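Skindemside Residences: Facilities Help Desk
Ticket 7100
Subject: Shared dining table, surface and storage of items
Opened: March 2, 2023
Requested by: Precious Pillay
Assigned to: Mandla Venter
Status: Closed

Request
The long pine table in the ground floor dining room rocks when weight is placed on the end nearest the entrance. The resident also reports a sticky patch on the surface, and asks whether the articles kept along the wall side may remain there during meals.

Entry 1, M. Venter
Attended the dining room. The rocking was reproduced by pressing on the near corner. The planks are sound. The dark knots in the pine are a natural feature of the timber and should not be reported as burns or stains, as was done in an earlier ticket last September.
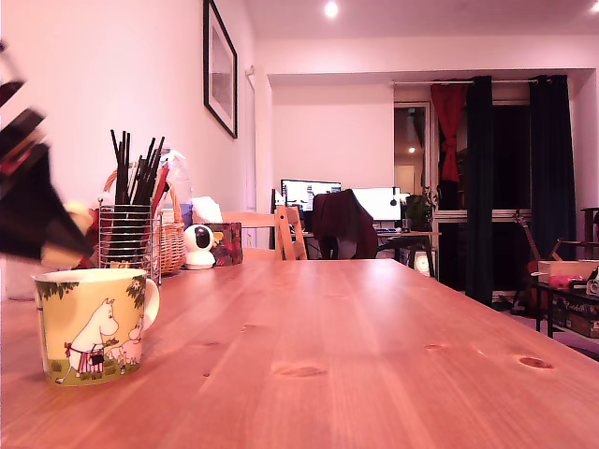
Dining table with mug, chopstick holder, wicker basket and tissue box.

The sticky patch was treated with warm water and a small amount of dish soap, then dried with a soft cloth. Residents are reminded that spray polish is not to be used on this table, as it leaves a film that attracts dust.

Entry 2, M. Venter
Checked the leg fixings. One bolt on the near left leg had worked loose and was tightened by hand, then with a 7 mm key. The rocking was reduced but still present. A felt pad was missing from the same leg. No pads of the correct size in stores. Order placed with Romero for one packet of 100.

Entry 3, Fatima Molefe, Residence Services
On the question of storage, the following applies to the dining table until further notice. The chopsticks may stay in their wire holder, as they are in daily use. The basket and the tissue box may also remain, provided they are kept to the wall side. Personal mugs and water bottles are to be returned to the kitchen or to residents' rooms after use. The small white camera is not to be moved or unplugged by residents.

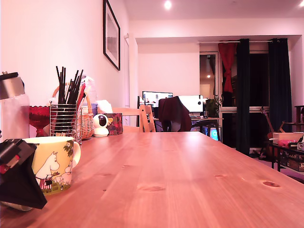

The resident replied that the above was acceptable but asked that glassware be addressed as well. It is agreed that glass bowls should be kept in the cupboard when the table is being used by a large group. A notice to this effect will be placed on the kitchen board.

Entry 4, Bheki Mokgethi
Pads received. Fitted a new pad to the near left leg and replaced the other three so that all are of the same thickness. Table tested at each corner with no movement. Rechecked after 30 minutes with the same result. Remaining pads placed in the stores cabinet, second drawer.

Resolution
Bolt tightened, four pads replaced, surface cleaned. Storage guidance issued by Residence Services. Should the rocking return, please reply to this ticket and do not place folded paper under the legs.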